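Undness Grippers: Fault and Safety FAQ

Household clearing tasks, February notice

Maintained by Busisiwe Tshabalala and Hendrik Mkhize

This page covers the pad slip fault on the Undness hand-held grippers and what operators should do about it. It replaces the note that was pinned up at Mabuza.

What is the fault?

The blue pad on one jaw can work loose from its backing and slide toward the tip when the jaw closes. The two pads then no longer meet squarely. Thin items twist out of the grip, and the bare jaw behind the pad can pinch a finger.

How was it found?

Leonidas Dimitriou was clearing packaging when a folded carton turned in the jaws and dropped. He picked it up again and it dropped again. When he opened the tool he saw that the left pad had moved. He reached in to push it back while his other hand was still on the trigger, and the jaws closed on his fingertip. He had a bruise and a small cut. We logged it as a minor injury.

Which tasks does it affect?

Mainly table clearing with mixed trash. Medicine boxes, drink cartons, plastic bottles and crumpled paper all load the pads differently, and a long box picked up off center puts a sideways pull on one pad only.

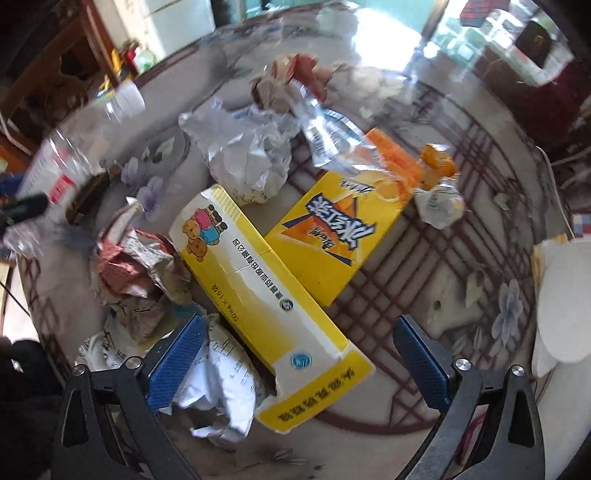

Heavier items are less of a problem than you might expect. Most of the slips we logged came from flat cardboard held near one end, where the operator squeezed harder to stop it turning. Squeezing harder makes the pad move sooner.

Which tools are affected?

Any tool whose pads were glued with the Golico adhesive from batch 1923. The batch number is written on the inside of the case lid. If the lid has no number, treat the tool as affected.

Can I keep using an affected tool?

No. Put a red tag on it and leave it in the case. Waraporn Sukprasert has replacement pads at Zulau and will swap them for you.

How do I check the pads before a session?

Lock the trigger open. Look at both pads from the side and check for a gap along the back edge. Press each pad with the end of a pen, toward the tip and then away from it. It should not move at all. Then unlock the trigger, close the jaws on a piece of scrap cardboard and hold it for 15 seconds. If the cardboard turns, tag the tool.

Repeat the check every 30 minutes during a clearing task.

Do empty cartons and torn boxes need anything special?

Take them across the middle, with both pads flat on the cardboard. Torn edges are weak and can fold under one pad, which feels a lot like a slip. If a carton folds, put it down and take a new grip. If it happens twice in a row, stop and do the pad check.
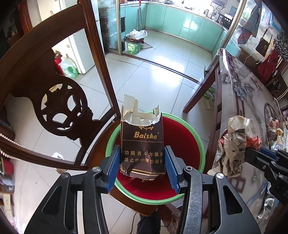
An empty Baisha carton between the two blue pads.

Two of us work the same table. Is there anything else to watch?

Yes. Keep your free hand off the table while the other person's jaws are closing. Agree on who is taking an item before either of you reaches for it. We had one report of two tools closing on the same wrapper, and the pull was enough to shift a pad.

Something is stuck in the jaws. What do I do?

Lock the trigger open first. If the item doesn't fall out, push it with a pen or a stick. Never use your fingers, even with the trigger locked.

How long does a pad swap take?

The work is short, but the new adhesive has to cure for 40 hours before the tool can be used. Plan for a spare.

What about recordings made with a loose pad?

Keep them and mark them "pad fault." Nomvula Shabalala is going through them and will decide which ones stay in the set.

Who do I report a slip to?

Hendrik Mkhize, before the end of your shift. Give the tool number, the item you were holding and which pad moved.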